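Chapter 6
Taking Things Apart: Your First Job for the Gripper

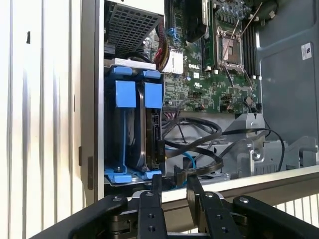

Where we are up to

If you have worked through the first five chapters you have a robot arm that goes where you tell it, a gripper that opens and shuts on command, and probably a drawer full of foam blocks you are thoroughly sick of picking up. I was sick of them too. The foam blocks were my idea, in the first year I ran the robot club at Drisby, and by November the whole room was begging for something else to do!

So in this chapter we move on to real objects, and the real object I like best is an old desktop computer. You can usually get one for nothing. Ours was a Dell tower that had been sitting in a store cupboard, and it has kept two lots of students busy (and me, on a few evenings when I should have gone home).

Why an old computer?

A computer case is a lovely mess. There are flat things, round things, stiff things and floppy things, all packed into a box you can lift with two hands. Look at the blue rails on the hard drive, each with a grip tab near the top. Somebody designed those for fingers, and a two-fingered gripper can have a decent go at them. Then look at the black cables looping about under the motherboard, and you'll see the other half of the chapter. A cable doesn't stay where you left it. You push it and it bends, you pull it and something else moves, and the neat little program you wrote for foam blocks is suddenly no help at all.

The club calls this the Relberg task, after the practice board we used before we had a proper case. You are welcome to call it what you like.

What you will do

The project takes up the rest of the chapter and should fill 6 club sessions if you don't rush. First you drive the arm by hand and simply visit places: over the memory modules, over the drive cage, down by the chassis floor, without touching anything. It sounds dull and I promise it isn't. Then you touch one thing gently. Then you grip one thing, and let go again. Only after that do we try to move a cable out of the way, and only at the very end do we write code that does it without your hand on the controller.

I've given each stage a page for notes. Please use them. One of my teams did 18 tries at the same cable plug and wrote down none of them, so when the nineteenth went well they had no idea what they'd changed. They were not pleased — nor was I, as I had to mark it.

Before you start

Unplug the computer from the wall and take the power lead right out of the room. Leave the power supply closed; you will never need to open it for anything in this book. Lay the case on its side with the panel off and stop it sliding about (we use a rubber bath mat). Metal edges inside a case can be sharp, so keep your own hands out while the arm is live.

Set the arm to slow. If you built the Drodine controller from Chapter 3, turn the speed dial down to 20 and leave it there until the last stage. Students always want to turn it up. Don't!

Go easy around the processor socket as well, even if it's empty. The metal lever on it looks like a handle, and every team I've taught has wanted to grab it first. Save it for Exercise 29, where it gets a whole session to itself.

A warm-up

Sit down with your team and a sheet of paper. Choose three parts of your computer and, for each, write down where you would put the left finger, where you would put the right one, and which way you would pull. Swap sheets with another team and see if you agree. When mine did this they argued for half an hour over a memory module, and both sides had a point.

Keep the sheet somewhere safe, as you'll want it in Section 6.1, where we move the arm over the case for the first time.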